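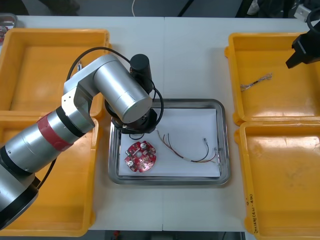 Planning and budgeting for a Ladeo bench cell: frequently asked questions

What does the standard quote cover?
The arm or arms, the grippers, the controllers, installation at your site and one day of operator training. The bench, trays and any part fixtures are quoted on their own lines so you can buy them elsewhere.

Do I need one arm or two?
Start with the part. A rigid board that only has to move from one tray to another can be handled by a single arm. Wire harnesses are harder. Loose wires shift when you pick them up, and a second gripper to hold the other end often saves time. If you expect to add harness work within a year, ask for the two-arm layout now. Moving a base later means a new calibration visit.

Can we use our own trays?
Yes. Plain plastic bins and shallow steel trays both work. Shiny metal can cause glare for overhead cameras, and a sheet of white paper on the tray floor is a cheap fix. Replace it when it gets dirty. Keep a few spare trays of the same size on the shelf.

How much should we budget for small items?
Customers ordering through Farkero usually put $2,683 on the first purchase order for trays, spare finger pads, cable ties and labels. Spare finger pads are $183 a set. Shops running one shift order two sets a year.

What about the table?
It has to be flat and it must not rock. Two panels butted together are fine if the seam is level. Measure the reach of the arm before you decide where the trays go, and leave room behind the bench for cables.

How long is the lead time?
Arms ship in 14 weeks. Grippers come from Zomora and normally arrive sooner. Orders placed after September are installed in the new year.

Can we test our parts before we buy?
Yes. Send 50 of each part, including some bad ones. We return them with cycle times and a list of the picks that failed. The test fee is credited if you order.

Is leasing available?
Đorđević handles leasing for us, on three-year and five-year terms. Tooling can't be leased.

Who do I contact for a site plan?
Colin Horrocks in applications. Include a floor sketch with door widths, the nearest power outlet and the bench height.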